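The robots are coming for the tedious part of the job. That was the pitch when Nutden put its first pair of arms on the prep tables, and I have heard it repeated so often that people have stopped asking which part is tedious, and for whom.
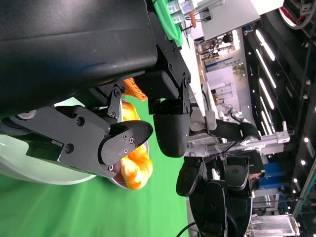
I set tables and cleared them for nine years before I started writing about work. Stacking bowls was dull, yes. It was also when you talked to the person next to you, rested your feet a little and found out the rota had changed. Take that away and what remains is the hard stuff, back to back, for the same pay. Roswitha Tanner, who ran a shift at Bumska, told me her crew went from four to two and her paperwork doubled.
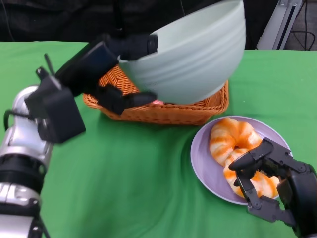
Drernex, November

Go and look at one of these tables before you sign anything. Bowl, basket, plate, a couple of croissants on a green cloth. One arm takes the bowl by the rim, a hand goes for the pastry. Fine. Now ask who lays it all out again at seven in the morning, and what that person's job is called. Thaddäus Leitner calls it "attending." He used to be a cook.

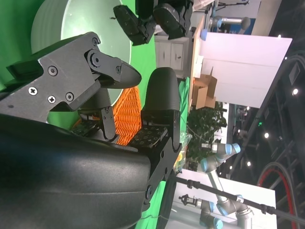

What I would ask for

Put the new duties in writing, with a wage beside them. Sastry logged 2,472 stoppages and kept the list from the people who cleared them, so ask for the list too. And let the crew say which task goes first. I doubt they would pick the bowls.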